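The woman who runs the play kitchen corner at Gutthorpe started with a tablecloth. She had bought it for her own porch, and it was the wrong size.

"It's green with white lines on it, like graph paper," she says. "I put it on the table here instead, and the children began lining things up on the squares. I hadn't planned that."

The corner opened in August with 200 pieces, most of them secondhand from a sale in Nunico. She has 300 now. Pots go on the bottom shelf, food in the bins, and cutlery in a drawer that sticks.

She doesn't buy sets in one color anymore. "If every spoon is red, they argue over who has the red ones. With mixed pastels they just take what's closest."

I asked what gets used most. She didn't have to think about it.

"Eggs. They put them in the tray, take them out, put one in a cup, stir it. A child can do that for a whole morning and then ask for the eggs again after lunch." 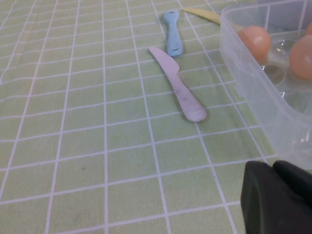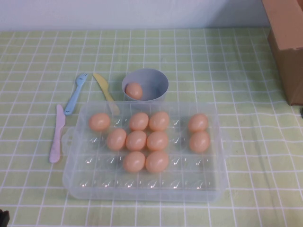 Cleanup comes at 12, and it is the part she has changed the most. Labels on the bins didn't help, as half the children can't read yet. Now each child picks one kind of thing and puts only that away.

"Eggs first, then the knives and spoons," she says. "The cloth stays on. I shake it out the back door and wipe it down when everyone has gone home."

She would like 2 more tables, if the room next door comes free.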